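The Grocer

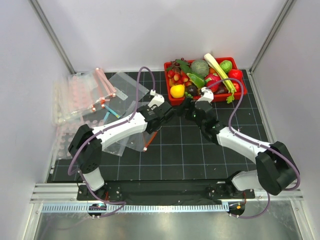 1. What Evaristo Said It Would Do

Evaristo Guerra said it would pack a bag of groceries by the end of August. He said this in my garage, which I had agreed to share with him on the understanding that he would be building a bookcase.

"One bag," he said. "Then you'll see."

"I can pack a bag now," I told him.

He didn't take the bait. He had two arms, a pair each of forearms and grippers that he called Flandix and Irus, and he had gone through 499 dollars that month on parts I wasn't supposed to know about. The receipt was under the coffee can. I put it back where I found it.

I spent thirty years repairing commercial ovens. Every machine I ever worked on had been sold to somebody with a promise, and I was the guy who came after the promise. So I pulled up a stool and kept my mouth mostly shut.

The setup was tidier than I'd expected, I'll give him that. White walls on three sides, a black surface ruled off in squares, and at the back right a red basket filled to the top with fake produce. He had a dragon fruit in there. He had a melon with a net skin, and a stalk of celery laid across everything like it owned the place. On the left was a heap of clear zipper bags, one on top of another.

"Who buys a dragon fruit?" I asked.

"It has a good shape."

"For what?"

"For being hard to hold," he said, as if that settled it.

2. The First Week

Flandix was the left arm and its job was to hold a bag open. Irus was the right arm and its job was to put something in. I wrote the job down on the back of an envelope because I wanted to be able to show it to him later.

The trouble was the bags. A bag is not really a thing, from a machine's point of view. It's two sheets of nothing stuck together. Flandix would come down on the pile, close its fingers, and rise up with either no bags or four. Evaristo would say a word in Spanish and type for a while.

He had a program called Danko that was supposed to find the zippers. That was why he'd picked bags with colored ones, pink and blue and orange. Danko found the zippers fine. It also found a pink rag on my workbench when he left the side panel off, and it spent most of an evening wanting that rag.

"It's learning," he said.

"Learning what?"

He went home early.

3. Wodard

By the second week he had stopped talking about the end of August and started talking about Wodard, a contest two counties over where people brought whatever they had built. You got 15 minutes and a folding table. The entry form was taped to my refrigerator out there with the date on it, 12/08/2019, and he had filled in the name of the project as The Grocer. Under "Describe what it does" he had written: Packs groceries.

I read that a few times while I was getting a soda.

"You wrote it in the present tense," I said.

"The form asks what it does."

"Right. And what does it do?"

He ran it for me. The two arms came up and swung in toward the middle until their fingers were almost touching, purple cables looping around over the top of them. They stopped there. I waited for the rest.

"They're agreeing on where they are," Evaristo said.

I've known married people who took less time over it. Then Irus backed up, turned, and went for the tomato. It got hold of the celery instead. The stalk came up out of the basket with a couple of berries riding on the leaves, traveled all the way across the table, and was let go above a bag that was zipped shut.

He wrote something in his notebook. I asked what he'd written and he turned it so I could see. It said 12. That was how many tries he'd made since supper.

"And how many went in?"

He closed the notebook.

4. The Yellow One

I wasn't there when it worked, if it worked. I'd gone in to watch the ball game and he knocked on the kitchen door with a bag in his hand. It had the yellow fruit in it. The zipper was open, but the fruit was inside, no question.

"Try 14," he said.

I looked at the bag. I looked at him. He's a grown man with a daughter in college and he was standing on my back step in his socks.

"Did you see it go in?" I asked.

"I was right there."

"Did you film it?"

He hadn't. He said the computer would have it, and then that the computer might not.

"Do it again," I said, and I got my shoes.

We sat out there until after midnight. Flandix picked up three bags and then one bag and then the corner of one. Irus dropped the yellow fruit on the floor and I picked it up and put it back in the basket, on the left side near the front, where he told me it had to be. It weighed hardly anything.

"A little farther back," he said.

I moved it a little farther back, and he started it up again.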